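November 9, 2024
By Nele Voß

1. The Letter

So my aunt Elfriede Görtz left me a bakery in Tilska, which was news to me, because I burn toast! The lawyer slid the keys over (four of them, one bent) and told me the rent was 411 a month. I said yes before I'd even sat down.

2. The First Loaf

I was up at three, flour in my hair, singing to the dough like she used to. It rose, then it sulked. I cleared a spot on the old board anyway and started over.
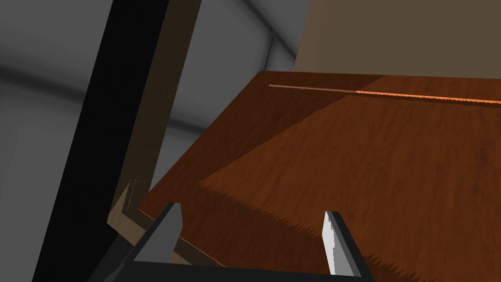
3. The Customer

A man knocked at six and bought the ugliest loaf I had. "Tastes like Elfriede's," he said, and I went in the back and cried into the rye.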